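Protokoll Werkstattrunde Drellitz, 24. April 2018

Anwesend: Frühschicht, Spätschicht, Lager, Einkauf (kam zu TOP 2)
Protokoll vom Januar: angenommen, der Tippfehler bei Ruvar ist korrigiert.

TOP 1 Sortierplatz am grünen Band
Wir haben uns diesmal gleich am Band getroffen, die Stühle im Besprechungsraum sind ja immer noch beim Polstern. Ich fand das gut und würde es gern beibehalten! Längste Diskussion: die blauen Kästen. Die Frühschicht will sie dicht vorn an der Aluschiene haben, die Spätschicht lieber ein Stück weiter rechts. Wir sind dann bei vorn geblieben - mit Murren, aber ohne Gegenstimme. Teile kommen weiterhin einzeln aufs Band, flach hingelegt und mit Abstand.

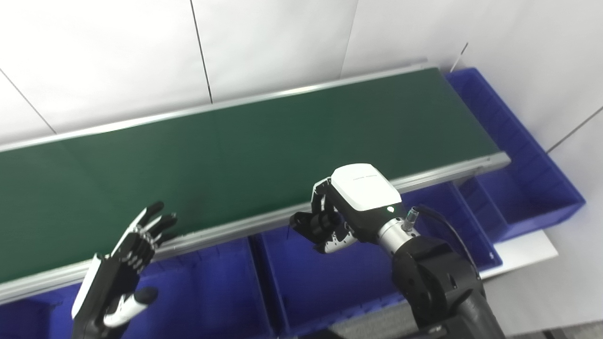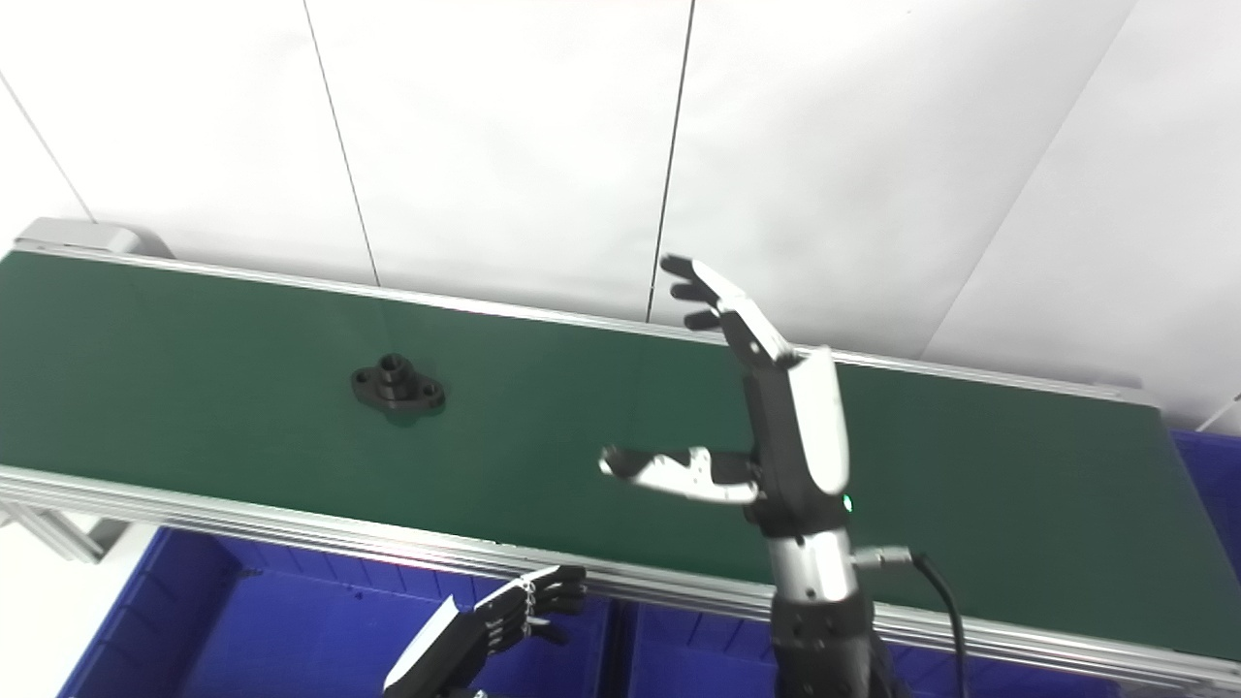
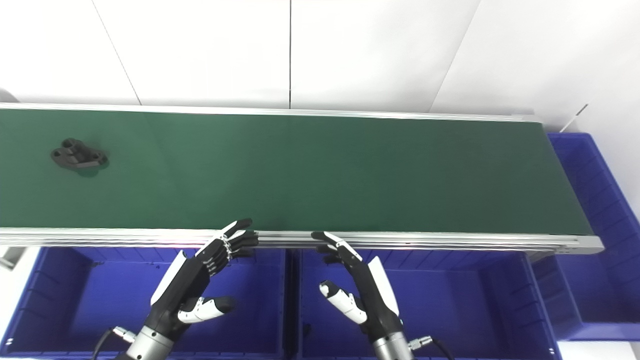

Das grüne Band am Sortierplatz

Protokoll: die Schriftführerin der Werkstattrunde

Zu den schwarzen Kleinteilen noch: Die mit Flansch und die unregelmäßigen Halter landen uns zu oft im selben Kasten. Ab sofort kriegt jede Sorte ihren eigenen, und die Schilder dafür drucke ich (ja, diesmal wirklich, und in groß). Wer sich bei einem Teil nicht sicher ist, legt es bitte beiseite und fragt die Schichtleitung.

TOP 2 Lieferung Flovar
Von 97 bestellten Haltern fehlen 4. Der Einkauf hat schon nachgehakt und wartet auf Antwort. Bis dahin ziehen wir den Auftrag Tạ vor, der ist komplett da. Kleine Bitte vom Lager: Tạ immer mit dem Punkt unter dem a schreiben, sonst findet die Suche nichts. Ich hab das selber zweimal falsch eingetragen, Entschuldigung an alle, die deswegen gesucht haben.

TOP 3 Sauberkeit
Das Band wird zum Schichtende mit dem trockenen Tuch abgewischt, auch in den Rillen der vorderen Schiene. Reiniger nur nach Absprache. Die Kästen werden einmal im Monat ausgeleert und ausgewaschen, 2 Leute pro Schicht tragen sich in die Liste an der Tür ein.

TOP 4 Verschiedenes
Die Kaffeekasse ist im Plus, hurra - es gibt wieder die guten Kekse. Die nächste Runde fängt um 9 Uhr an, wieder am Band. Themen bitte vorher bei mir abgeben, gern auch auf einem Zettel.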